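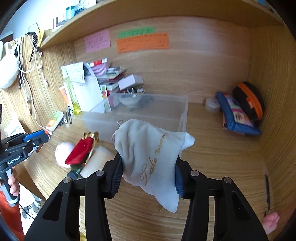

Drawstring pouch in the jaws, clear box behind it, second gripper on the left side of the desk.

Desk tidy-up recording, tips page. Updated August 6, 2026. Old tips from March folded in, the ones that turned out wrong are gone.

Quick notes for anybody doing the home desk sets for Koltar with the two hand-held grippers. Written between batches so excuse the order. If something here disagrees with the task sheet, go with the sheet and tell me.

BEFORE YOU START

Charge everything the night before. Both grippers, plus the phone or tablet you run the recorder from. A low battery halfway through a batch costs you the whole batch with the Mendia app, it doesn't save partials.

Wipe the pads. Damp cloth, then dry cloth. Lint builds up in the ribs and fabric starts slipping for no reason you can see. Don't use kitchen cleaner, Beril did and the pads were slick for two days.

Squeeze each handle all the way closed and all the way open a few times before the first take. Listen. If it clicks, stop and check the pins. A dry link can be eased with one drop of light oil on a toothpick, then wipe it, then wipe it again. Oil on a pad = oil on every cloth item you own.

Cables. Run them down and behind your wrist, not across the desk. Tape the first bit to your sleeve if you have to. Masking tape, comes off clean.

Sleeves pushed up or tight at the cuff. Loose cuffs drag small stuff off the desk and then you have a take with a pen rolling away in it.

Clear box, bowl or whatever you are filling goes down first. Then sit, then reach for the back of the desk with both hands. If you can't reach it now you can't reach it in take 30 either when your shoulder is tired.

DO NOT clean the desk first. Everybody wants to. Koltar wants real desks with the notes stuck up and the cables hanging and the pile of books. Take out anything private (bank mail, prescription labels, kids' school stuff with names) and leave the rest as it lives.

PICKING UP SOFT THINGS

Most of the questions are about these so more room for them.

Drawstring pouches – pinch the body, not the string. String looks like a nice handle but the pouch swings, and it swings for ages. Grab a fold of cloth in the middle and let the corners hang however they want to.

Come in from above with jaws open wider than you think you need. Then close slow. If you close fast the cloth squirts out the side.

Flat cloth, like a napkin or an empty pouch lying dead flat: nudge it with one jaw to raise a wrinkle, then pinch the wrinkle. Using the other gripper to hold down one corner is fine, and Su-chen Wu says those two-hand ones are the takes they are shortest on. So do more of them.

Zip cases and stiffer pouches, go for the narrow side. If the thing is leaning on the wall of the desk, tip it toward you first with the outside of the jaw, then grab. Two moves in one take is OK, that is one pickup as far as the sheet is concerned.

Cord, ribbon, coiled cable. Pick the coil across the whole bundle. If you get one loop only you'll pull a tail across everything. Tie it with a twist tie if it keeps coming apart, the twist tie can be in the take.

Never squeeze until the handle bottoms out. Just enough. You feel it through the handle when the pads stop moving and the cloth starts to give. The recording has the opening width in it, so if you crush every item the learned grip will crush every item too. I did a whole evening of crushed pouches before Su-chen wrote back. All redone.

PICKING UP HARD AND FIDDLY THINGS

Bottles: wrap the jaws around the widest straight part. Caps on tight, check them by hand before the batch. Lying down bottles are harder than standing ones, roll it a quarter turn so the label seam isn't under the pad.

Tubes of cream: same, but near the cap end. The flat end folds.

Fake flowers. Stem or base, never the petals, petals come off and then you're hunting red bits all week.

Small flat pieces, like a clip or a guitar pick: slide to the edge of the desk and take it from there, or leave it out of the set. No fingernails. If you find yourself putting the gripper down to use your fingers, stop the take.

Little tools (tweezers, nail clippers and so on) one at a time. They lie on top of each other and you'll pick up two. If you do pick up two by accident, finish the move, put both in the box and mark it as "double". Don't shake one off.

Anything glass – skip it. Not worth it. We lost a Bunier jar lid and had to vacuum the rug, the chair, everything.

PUTTING DOWN

Half of the take and people rush it. Lower until it touches, wait one breath, open. No dropping from height even if it would land fine.

Clear plastic boxes: go over the rim with room to spare. Knocking the rim moves the box and then the next pickup starts from a diffrent place, which is fine if it's a little, but if the box ends up half off the desk you have to reset.

Open the jaws fully before you lift away. Cloth catches in the ribs. If it hangs on, wiggle once, and if it's still hanging on lower it again. Keep recording, recovery is good data, they asked for it.

Then hands back to the start spot. Mine is a bit of tape on each side of the desk edge. Saves thinking.

SPEED

Slower than you'd do it by hand but not weird slow. If you're talking yourself through it in your head, it's too slow. Say the item name out loud in normal speech, reach, done.

No pausing in mid air to think. Decide before you press record.

WHAT TO KEEP AND WHAT TO TOSS

Keep:
missed the first grab, got it the second time
item slid a little
bumped a neighbor item and it stayed on the desk
two-hand grab that was clumsy but worked

Toss:
gave up and used fingers
somebody walked in and you looked up and the hands drifted
cable yanked a gripper
item on the floor
forgot to go back to the start spot (this is me, constantly)

Don't toss a take because it looks ugly. Beril Kocabaş goes through every batch and she would rather cut it herself. Her words were "send me the ugly ones, I can't fix what I never got."

SHUFFLING THE DESK

Biggest complaint on my first sets. I kept putting things back in the same spots without noticing.

What works: after every batch of 40, tip the box out gently on the desk and leave things where they land. Push back anything that's about to roll off. Stand up one or two things that fell over. Go.

Also swap the left-right. Box on the right for one batch, on the left for the next. And move the chair a hand's width.

Change the light too. Lamp on, lamp off, blinds half. Not in the middle of a batch though.

Retire an item after a few days and bring in another. Doesn't need to be bought. Junk drawer, makeup bag, sewing tin, they all work. Different fabrics are good, I've got a stack of gift pouches from holidays and they're all a bit different in how they crease.

Don't put the same two items side by side every time or they'll be learned as a pair. Ask me how I know.

LABELS

Plain words. "cloth pouch into clear box". Not "cute little bag". Same word for the same item the whole way through, so write your list on a scrap of paper and stick it where you can see it from the chair.

Color goes first if you have two of a kind: blue pouch, white pouch. No brand names in labels.

If you mislabel one, write the take number down and carry on. Fix at the end. Fixing as you go in Mendia makes it jump back to the top of the list and you lose your place, very annoying, they know about it.

HANDS AND BACK

Sore thumb by the end of the first week is normal-ish, sore wrist isn't. Stop if it's the wrist. Loosen the strap a notch, hold the handle lower down.

Batch, then get up. Kettle, stretch, laundry, whatever. I fold towels in between and it's a nice change of grip.

Chair higher than for typing. Elbows should be over the desk and not under it.

A folded towel under the forearms helps if the desk edge is sharp. Dark towels show up less on the recording but nobody has minded mine.

STORING THE GRIPPERS

Jaws open. If you store them closed the pads take a set, you get a flat shiny patch and small things slip.

Cables coiled loose, not wrapped around the handle. Velcro tie from the Sönmez bag, there should be a few in there with the spare pads.

Not on a sunny windowsill. Not in the same drawer as hair ties and glitter. Yes, glitter.

UPLOADING

Overnight. Plug the tablet in, leave the Mendia app open in front, turn off the auto sleep. In the morning check that the number on the app matches the number on your paper. Last set of mine was 305 takes on paper and the app agreed, first time ever.

If it doesn't match don't delete anything off the device. Send me a message with the batch name and both numbers.

Keep your paper sheets until Beril says the set is closed. Then recycle.

ODDS AND ENDS

Pet hair: lint roller on the desk, not the pads, it leaves glue.

Squeaky chair is fine, sound is only used for the item names.

Rings and watches off. Nail polish is fine, plain or otherwise.

Sticky notes on the back of the desk can stay up, but press them flat or they'll flutter when the fan is on. Turn off the fan too.

If the drawstring keeps snagging in the pivot, tuck the loop inside the pouch for that batch and leave it out for the next one. They want both kinds.

Spare pads go on with the ribs crosswise, same as the old ones. Took me two tries. Screws are tiny, do it over a tray.

More on bowls and lids when I get to it, havent done enough of those yet to say anything useful.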